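Buying two arms, and paying for the gloves: a talk with Roos Prins

December 9, 2021

Roos Prins plans the equipment at Loleck, a small company that teaches two-armed robots to do kitchen work. Before that she bought ovens and dishwashers for hotels. When I asked her how different it is, she had to think for a moment.

"The catalogs are thinner," she said. "With an oven, you know what you will pay in year four. With a hand, the supplier himself does not know it. He is waiting for me to tell him."

She started on the budget in April, with two offers on her desk. One was from Inix and one from Ofori. Both sold an arm with a five-fingered hand, and both gave a price for the pair. She chose Ofori, although it was the more expensive one, and she wanted to explain this choice carefully.

The Inix offer did not include the cables, the brackets or the spare finger parts. When she had added these herself, the difference was 3,934 euros. "For this money I got a person who picks up the telephone," she said. "My director asked me if that is really a line in a budget. I made it a line."

Then we talked about gloves. The hands work in black knit gloves, and in her first plan they stood under "small materials" together with tape and pens. 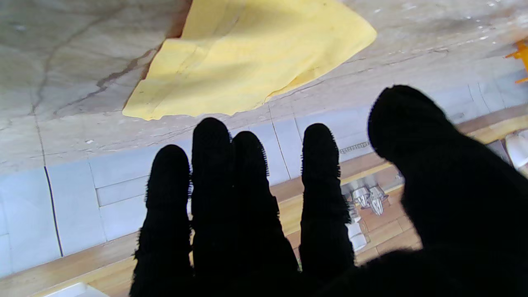
A gloved hand with the fingers spread. The knit is fuzzy along the edges.

"I was wrong there," Prins said. "I ordered 57 pieces and I thought, good, this is for the whole year. Now gloves have their own line, and I look at it every month." She buys them by the box now, all in one size, and she does not accept a different yarn from the seller, even if it is cheaper. A change of yarn means a change of grip, and then the engineers come to her office.

The second surprise was the room. Loleck wanted a kitchen, with a counter, a sink and a stove, and a big table in front of it where the arms can reach. Prins first asked for a price on a rented show kitchen, and after that on building one. Building was cheaper from the second year.

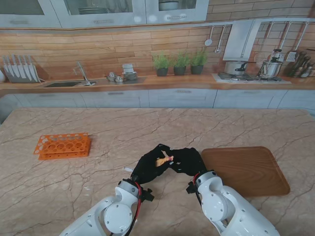

She is strict about what can be bought for the table. A tray, a rack, the pots of herbs – all of this comes from normal shops, and she pays for it from one small fund. The engineers may spend up to 79 euros without asking her. "If they must write to me for a tray, they will not write, and they will work without the tray," she said. "This is more expensive than the tray."

For the planning itself she uses Cunamow, a program for workshop costs. She likes that it lets her put down hours of standstill next to the purchase price. She does not like how it prints.

I asked what a good task is to show to somebody who must approve the money. She said she prefers the small ones, when both hands come together over one little thing on the table. A visitor from finance understands at once why there are two arms on the invoice, and why the fingers cost more than the arm does. 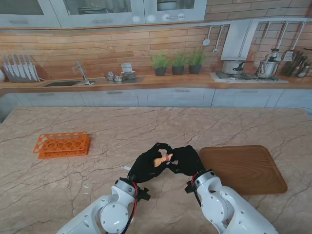 What she would ask a supplier today

Prins keeps a page of questions and sends it before every first meeting. She read me a part of it. How long does a finger take to arrive, and from which country? Can we change it ourselves, or does the guarantee end when we open the hand? Which screws do you use, and can I buy them in my town?

"The last one makes them laugh," she said, "but I want the answer in writing."

For the coming year she has asked for one spare hand, left side, and for a service contract with two visits. The spare hand is approved. About the contract she expects to hear after the holidays.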